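Chapter 8
When the Arm Stops and Shouldn't, or Doesn't and Should

Lorraine Gosling

Start with a fault log. Brirska test floor, July 6, 2024, an arm on kitchen chores, software by Pekum. Line 44 reads "grip closed, object held." Line 91 reads the same. Between those two lines the plate hit the floor.

No alarm. No stop. The arm carried nothing to the shelf, opened its fingers over the shelf, logged a success and went back for the next one. That's the fault this chapter is built on — the silent drop. A crash gets noticed. A silent drop can run all morning.

Keep one thing in mind as you read. The controller only knows what its sensors tell it, and on this job it had finger position and motor current. No contact sensing in the tips. So "closed" and "holding" looked alike to it.

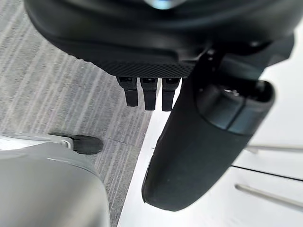

What is a silent drop?

A silent drop is a loss of grip that the controller doesn't detect, so the arm carries on with its program as if the object were still in hand.

Back to the log. Motor current during the lift was low the whole way, well under what a plate should give. The number was there. The software recorded it and never compared it to anything. First lesson, and it will come up again in the Kettle case: a value that gets logged isn't a value that gets checked.

Second problem was the stop button. The operator saw the plate go and hit pause on the tablet. Pause is not a stop. Pause let the arm finish it's current move, and she had already bent down for the pieces. The arm passed over her hand with 200 millimeters to spare. Nobody hurt. The report was filed as a near miss, which is correct, and then closed the same day, which isnt.

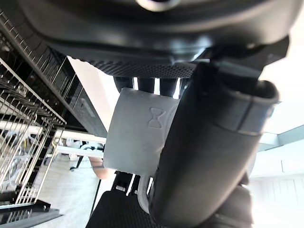 Racks are hard on grippers. A plate leaning in a slot can catch on the way up, and a catch gives a short spike in current that looks a lot like a good hold. With a wire rack it's worse: rows of thin rods, some of them curving up at the ends, each one a place for a rim to snag. Pekum's first fix raised the grip force. Wrong fix — more force on a snagged plate just means a harder let-go. The second fix checked current twice, once at the lift and once clear of the rods. That one held up until December, when the Endomex refit changed the motors and the limits were not reset. See Section 8.4.

Before you go on, the terms. Fault: something in the system is wrong. Failure: the system does the wrong thing. Near miss: it did the wrong thing and no one was harmed. Learn these now, the rest of the chapter mixes them freely.

8.1 Reading a fault log

Work backward from the last line you trust. In the Brirska log that is line 44.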